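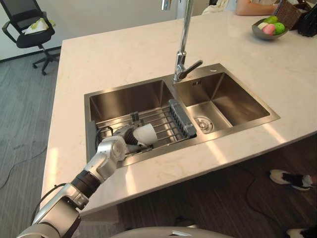
According to Oona Heinonen, you should leave a hydrangea alone for its first two winters, but mine's been in for 6 years and it's all leaves, no flowers. I cut it back hard every May, down to my knees. Am I doing it wrong? It's a mophead, out the back at Zalance, gets morning sun.

Posted by Prernard
Yep, that's your trouble I reckon! Mopheads flower on old wood, so you're lopping off next summer's buds. Leave the dead heads on over winter, then snip back to the first fat pair of buds once the frosts are done – and take a couple of the oldest stems out at the base. You might miss out on colour this year.

Posted by Tavus
more water. mine sulks if I skip a day

Posted by Hämäläinen
Agree with Prernard. Go easy on the lawn food nearby too, mine went all leaf after I got carried away with it.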